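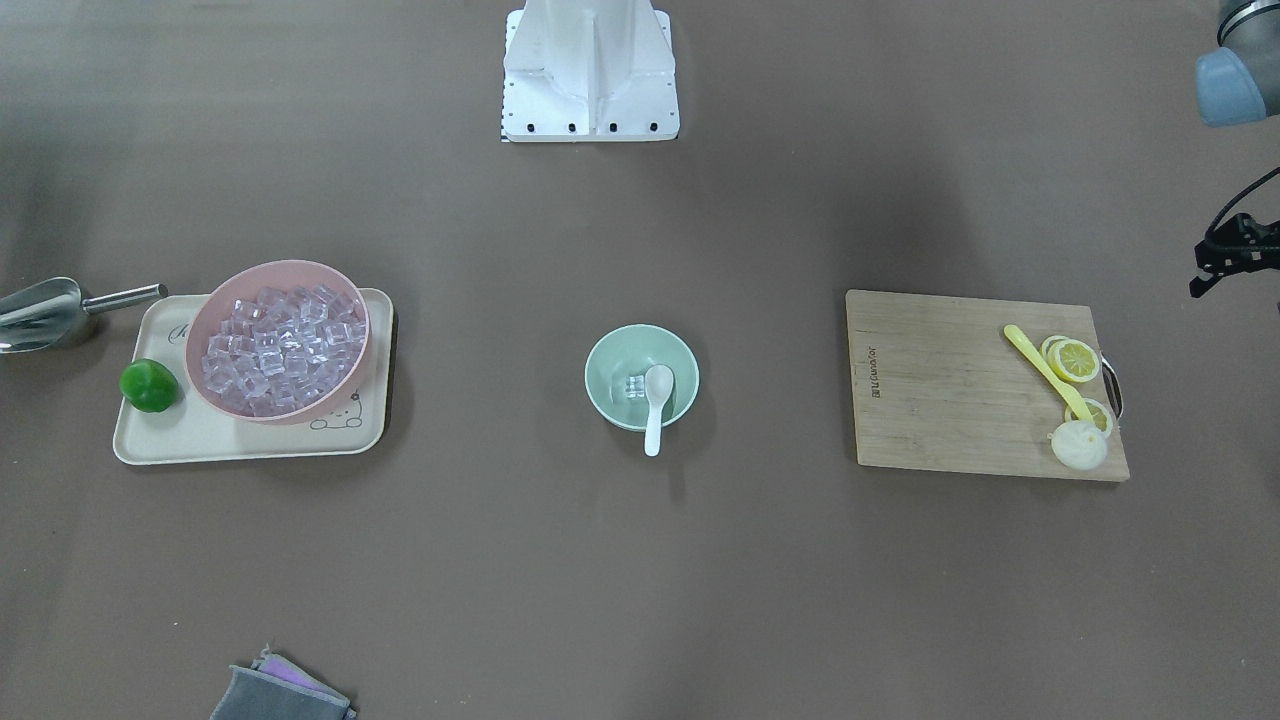 4. Preparing the player for a live show

Support > Moschos stage equipment > Cidska player > Set-up guide > Chapter 4
Print this page | E-mail this page
Last changed: 4 March 2018

In this chapter you load the backing tracks for your concert, put them in the right order and test them with the singer and the band. Please finish chapter 3 (connecting the outputs) before you begin. The whole work takes less than one hour if your tracks are already mixed.

4.1 Loading the tracks

1. Switch on the Cidska and wait until the green light stops blinking.
2. Put the memory stick with your tracks in the socket marked IN. The socket on the rear side is only for service.
3. Press MENU, then choose Load.
4. Turn the wheel to the folder you want and press it once. The player now reads the names of all songs in the folder.
5. Press OK. Do not take out the stick while the bar is moving.

Note: The player can hold roughly 253 songs of normal length. Long intros and spoken parts between the songs need memory too, so delete those you will not use on this tour.

Caution: Loading a folder with the same name as an old one will replace the old one. The player asks you only one time.

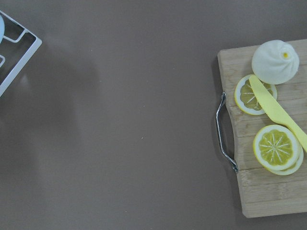 Wooden cutting board with a curved metal handle.

4.2 Making the set list

6. Press LIST and choose New. Give it a name which you will still understand in some months, for example "Womulow December".
7. Add the songs in the order of the concert. You may put the same song in the list two times - this is useful when the band plays a short reprise at the end.
8. For each song, choose what happens after the last note:
Stop - the player waits for the foot switch.
Run - the next song starts without a pause.
Loop - the last bars are repeated until you press the foot switch. Use this when the singer likes to talk to the audience over the music.
9. Press SAVE. A set list which is not saved is lost when you switch off.

4.3 Click and count-in

10. Press CLICK and choose the output for the drummer. The click must never go to outputs 1 and 2, they feed the main loudspeakers.
11. Set the count-in to one or two bars. For slow songs one bar is normally enough. 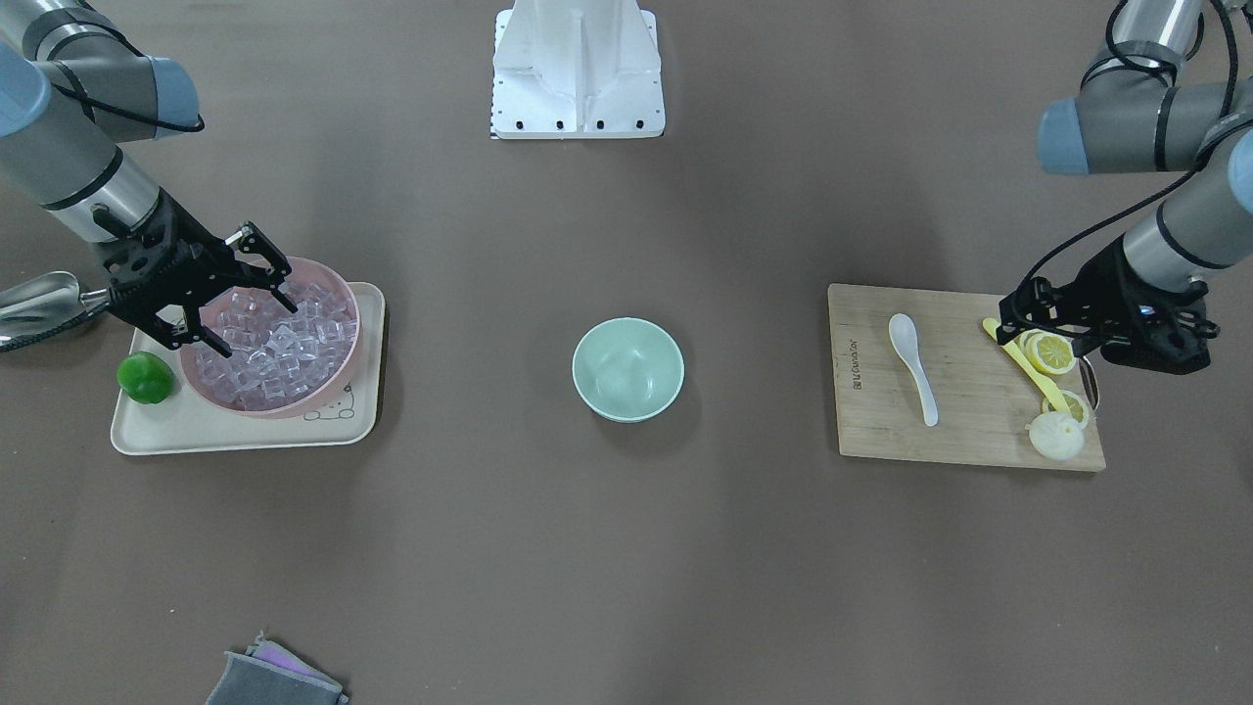

If the drummer hears the click too late, the delay value is probably still the one from your rehearsal room. Set it back to zero, play one song from the start and raise the value in small steps until it feels correct.

12. Play the first and the last song of the list completely, at concert volume, with all musicians on stage.

Note: With the Kistau foot switch you must first choose Type B in the menu. With Type A, each press is read as two and the player jumps over a song.

Caution: Lower the main volume before you pull out any cable. A loud noise in the in-ear headphones can damage the hearing.

When error 438 is on the display, the set list contains a song which was deleted from the memory. Load the song again or remove it from the list. For other error numbers please see chapter 7.

12 comments | 1468 shares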